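Home Browse Topics Recent changes Contribute Log in

T-shirt

The T-shirt is a short-sleeved pullover with a round neck and no collar, and I've been keeping up this entry for the Guvel clothing wiki because I wear one nearly every day. It began as underwear — sailors and farmhands wore it under something heavier — and slowly became a top in its own right.

Most are knitted from cotton jersey, which stretches a bit and breathes well. I like a midweight knit, 157 grams per square meter or so the label on my oldest one says, and it still holds its shape. 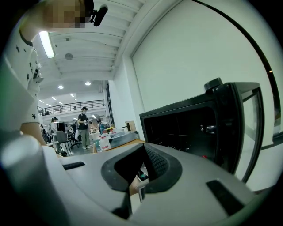

White short-sleeved T-shirt with small black stars.

Printing came later, and I could go on about it all day! Screen printing suits big runs, say 1000 shirts, while small shops like Katayama do short ones by transfer.
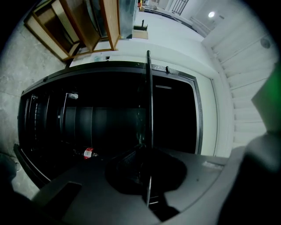

Bila writes that the washing advice is missing: turn prints inside out, wash cool, and skip the dryer. I've added that to the care page.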